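June
by the Zistley house
4 min read

I have been putting off the shorts. Every year when the weather turns I bring the summer box down from the top of the closet, and every year I do the dresses and the shirts first, because they practically hang themselves, and then I shove the shorts in a drawer in one big wad and spend the next three months digging. Well, not this year! This year the shorts are going on hangers like everybody else.

It started with my mother-in-law's old dresser, which went to a cousin in Gillberg last month (good riddance, the bottom drawer stuck so badly you had to kick it). That left us with 8 fewer inches of blocked doorway, which is lovely, and no place at all for anything that used to get folded, which is less lovely. I looked at new dressers for an evening and then closed the laptop and made myself some tea. We have a perfectly good closet rod. We have hangers, heaven knows. I once bought a pack of 40 and I swear they have been multiplying in the dark ever since.

So I've been learning how to hang shorts. If yours have belt loops or a stiff waistband you can use the clip kind and be done in a second. Mine are mostly the soft pull-on sort, and clips leave little puckers in the waist that I can't stand. What I've settled on is the wire hangers with a notch in each shoulder. You lay the shorts flat, smooth them out from the middle, slide one end of the hanger in at the waist, then ease the other side over until the waistband sits in both notches. It takes a bit of stretch, so go gently with old elastic.
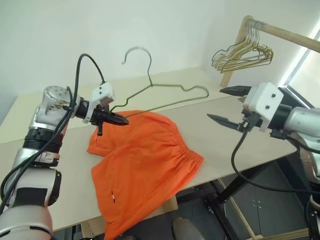

Orange shorts and a dark green hanger, with plenty more hangers on the rack.

Doing it on a table has made all the difference to me. I used to do my hanging standing up, with the garment over one arm and the hanger in my teeth, and half of it ended up on the rug. Flat on a table you can see straight away if a leg is twisted or a pocket is inside out. Pull the pockets through before you hang, by the way. I forget every time.

A word about the hangers themselves. I keep them all hooked the same direction now, after a very cross morning with a tangle that took me longer than the laundry did. If you pack them tightly, lift one out by the hook and tip it a little toward you, and its neighbors will mostly stay put.

For order, I went by color last year and gave up by the Fourth of July. My plan now is bright things at the window end and plain things at the door end, and whatever needs mending goes at the very back where I can pretend it's somebody else's problem. There are two pairs there already, both wanting new elastic.

Next up is the swimsuit bag, and I'd love to hear how you store yours, as mine still smells faintly of last year's sunscreen.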